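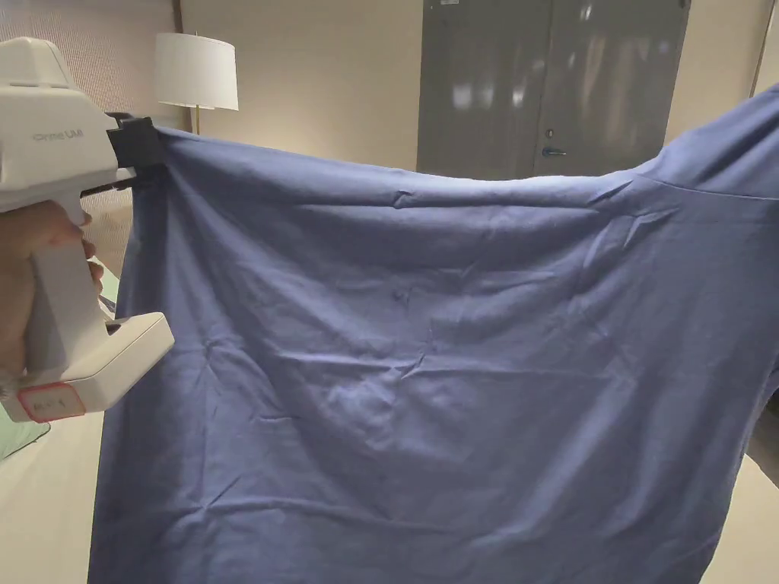 April, just after 3, kettle on

Second go at the indigo vat today and I'm much happier with it than with the first. The Namberg recipe wants the stock made up the night before, so I did that, kept the jar wrapped in an old jumper by the boiler, and by breakfast it had gone that lovely murky yellow-green with the coppery skin on top. Last time it was still blue underneath and I went ahead regardless, like an idiot, and everything washed out to a sort of dishwater grey.

Batch size: 2,000 ml of stock into the big vat, stirred very slowly down the side so as not to beat air in. Mehrangiz reckons I still stir too fast. She may be right – there was a fair bit of froth.

Cotton only this time. I scoured the Escobedo offcuts properly (soda, long simmer, the water came out the colour of tea, disgusting) and the weight after drying was 188 g for the lot. Wetted out before they went in. Dips were short, with a good long airing in between, and I did 9 on the darkest piece, which was probably more than it needed as I couldn't see any change over the last few. The 3-dip piece is the one I keep going back to. It's a soft, slightly dusty blue and I'd happily have curtains in it.

Trouble: the vat went sulky after lunch. It turned bluish at the edges and smelt of nothing much. I warmed it back up, added a pinch more lime and left it alone for around an hour, and it came back. Macário's spelling of "lime" on the tub is still "lome", by the way, and the lid doesn't shut, so can whoever goes to Mestmont next please get a new tub?

Rub test on dry cloth was fine for the paler pieces. The 9-dip one left a good smear on my white hanky, so it needs another rinse with a splash of vinegar and then I'll rub it again. Wenceslao wants to try soya milk before dipping to see if it grips better – I'm doubtful, but there's half a carton in the fridge and he's welcome to it.

To do: label the swatches BEFORE they all get muddled up, ask Montserrat if she's finished with the good thermometer, feed the vat tonight, buy gloves (my thumbs are blue again).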